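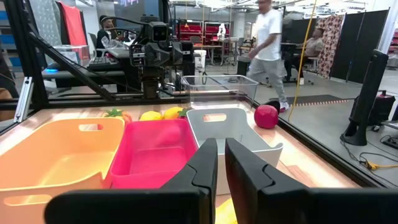

Comment un robot apprend-il à ranger des fruits ?

Dossier pour les jeunes lecteurs, à partir de 8 ans
Institut Stutitz, service de la médiation scientifique
Mis en ligne le 1/10/19

Ranger un citron dans un bac te prend très peu de temps. Tu regardes le citron, tu tends la main, tu fermes les doigts, puis tu les ouvres au-dessus du bac. Tu n'as pas besoin d'y penser. Pour un robot, chacun de ces gestes doit être appris. L'Institut Stutitz étudie cette question dans le cadre du projet Kodov, et le présent dossier en explique la méthode et les premiers résultats.

Des doigts et un œil

Le robot du projet Kodov saisit les objets avec une pince. Elle possède deux gros doigts noirs, qui se rapprochent pour serrer et s'écartent pour lâcher. Une petite caméra est fixée tout près de la pince, un peu comme si tu avais un œil sur le poignet. Quand le bras bouge, la caméra bouge avec lui.

Cette position présente un avantage : la caméra voit de très près ce que les doigts vont attraper. Elle présente aussi un inconvénient. Les doigts sont souvent devant l'objectif et cachent une partie de la table. Un petit objet jaune placé entre les deux bouts de la pince n'est visible qu'en partie, et un bac peut disparaître à moitié derrière un doigt. Le robot doit apprendre à travailler malgré cela.

Apprendre en imitant

Il existe plusieurs façons d'enseigner un geste à un robot. L'équipe a choisi l'apprentissage par imitation. Une personne guide le bras à distance et réalise elle-même le rangement. Pendant ce temps, l'ordinateur enregistre deux choses : les images de la caméra et les mouvements du bras. Un rangement complet, enregistré du début à la fin, s'appelle une démonstration.

Pour le projet Kodov, 3421 démonstrations ont été enregistrées. Un programme les étudie ensuite et cherche des liens entre les images et les mouvements. Si le citron apparaît à gauche, de quel côté la personne a-t-elle déplacé le bras ? À quel moment a-t-elle fermé la pince ? Le programme fait d'abord beaucoup d'erreurs. Il se corrige petit à petit, en comparant ses réponses aux gestes enregistrés.

Pourquoi des fruits en jouet ?

Les fruits en jouet ne s'abîment pas et gardent la même forme d'un jour à l'autre. Ils sont aussi très différents les uns des autres. Un citron est lisse et facile à entourer avec deux doigts. Un ananas porte des feuilles pointues, et la pince doit choisir où le prendre. Un fruit rouge et rond peut rouler si on le touche de travers.

Les bacs ont des couleurs différentes : orange pâle, rose vif et blanc. Le robot peut ainsi recevoir une consigne précise, par exemple « mets le citron dans le bac rose ». Il doit alors reconnaître le bon fruit et le bon bac.

L'épreuve de juillet

Au mois de juillet, les chercheurs ont vérifié ce que le robot avait appris. Les fruits et les bacs ont été placés à des endroits nouveaux, absents des démonstrations. Personne ne guidait plus le bras.

Rangements réussis : 863
Rangements manqués : 194

Les échecs ont été examinés un par un. Le plus souvent, la pince s'était refermée trop tôt, juste à côté du fruit. Les erreurs de bac ont été plus rares. Ce résultat indique à l'équipe que le robot reconnaît bien les couleurs, mais qu'il évalue encore mal les petites distances.

La suite des travaux, menée avec l'atelier Carvalho, portera sur l'ajout d'une deuxième vue, prise de plus haut. Le programme disposera alors de 2 images à chaque instant.

Les mots à retenir

Pince : la « main » du robot.
Démonstration : un geste complet, montré par une personne et enregistré.
Imitation : façon d'apprendre en reproduisant ce qu'un autre a fait.
Consigne : la tâche demandée au robot.

Les classes qui souhaitent recevoir la version imprimée de ce dossier peuvent en faire la demande à la bibliothèque Ulevska, par l'intermédiaire de leur enseignant.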